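Last updated: June

From the Brutow Newsletter
June, by the shared desk editor

I've become a little obsessed with small whiteboards. It started when the big one in our Petersen Street meeting room got so crowded with old notes that I couldn't find a corner for the lunch order, and I finally gave up and went out and bought a little one for the table. It cost me nine dollars! I figured I'd use it for a week and then lose it behind a filing cabinet.

Well, it's still here, and I use it every single day. I write down what I have to get done before lunch, I cross things off (so satisfying), and at the end of the afternoon I wipe the whole thing and go home. A notepad never worked for me that way. I'd just keep turning pages and the list would get longer and longer and sort of follow me around.
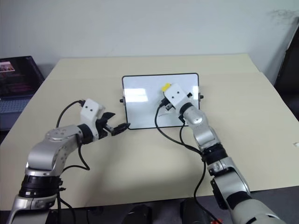
The wiping is the part people ask me about, so let me tell you what I do. A dry eraser is fine if you clean up the same day. Leave the marker on for a whole weekend and it gets stubborn, and then you end up rubbing at the same gray smudge forever. My trick is to scribble right over the old marks with a fresh marker, count to 30, and wipe while it's still a bit wet. Most of it lifts right off. For whatever's left I use a damp cloth with one drop of dish soap, and then I dry the board before I write on it again.

Please don't use the scratchy side of a kitchen sponge! I did that to the board I had at Drovard and it never came clean again. Every word I wrote after that left a ghost.

A couple of other things I've picked up. Lay the board flat on the table when you clean it, so it doesn't slide down the wall and take your coffee with it. Tap out your eraser over the trash can once in a while, too. Mine was so full of dust it was putting more on the board than it took off. And store your markers on their sides (the red one always dries out first for me, no idea why).

If you'd like one for your own desk, I'm putting in a group order with Tovimau at the end of the month. We have 13 names on the sheet so far, and the sign-up is taped to the supply closet door. Add yours by noon on the last day of June and tell me if you want extra markers with it.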